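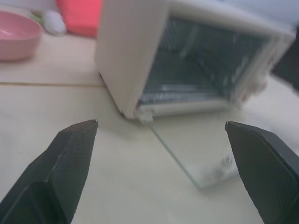 *Gripper fingers at the oven's open glass door.*

## About Momari

Momari writes handling rules for robots that work with household appliances. Kyriaki Mavromatis started the practice and still edits every rule. Audrey-Anne Morin heads bench trials.

Our main document, the Satti Code, has 70 rules. It covers reach, grip force, cable routing and where people may stand. Doors get a chapter to themselves, with separate limits for glass. 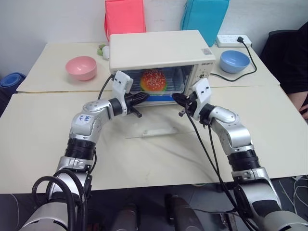
*Two-arm bench with countertop oven, toy hamburger inside.*

A rule goes into the code after 20 trials on the bench. Failed trials are logged and kept. Members can ask for the log at any time.

The code is revised each December. Comments on the current draft close on 4th June and should be sent to Audrey-Anne at the Momari office.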